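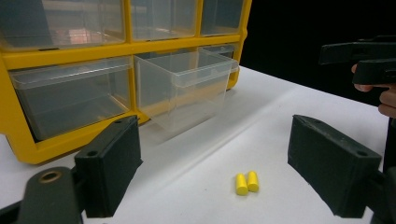 Clear drawers, yellow organizer: the setup Zodwa's planner has to deal with.

Zodwa Van Wyk writes the planning software at Revcombe, and she'd warned me before I came over that she could talk about drawers all afternoon. She wasn't kidding!

"People ask me about the little yellow pieces," she told me. "Those are fine. Ask me about the drawer."

So I did. The trouble is that it's see-through. A depth camera looks at clear plastic and mostly reports whatever is behind it, so the planner used to think it had open space and would happily send a finger straight through a side wall. Her fix, a module called Malluva, leans on the bright lines along the rim and builds a box from those – then keeps that box in memory even when the highlights vanish.

"It holds on to the drawer for 20 frames," she said. "I started with 3. That was a bad week."

I wanted to know how much data it took. Fewer demonstrations than I'd have guessed: 300 for the first version, 900 now, all with two grippers. Her coworker Otis Kowalczyk wrote the tool that lines up both hands in time, and she says the planner was useless until he did. ("Tell him I said that," she added. I have.)

What's still broken? Half-open drawers, she said, laughing. Malluva likes them shut or all the way out, and anything in between makes it change its mind. She's rewriting that part in August.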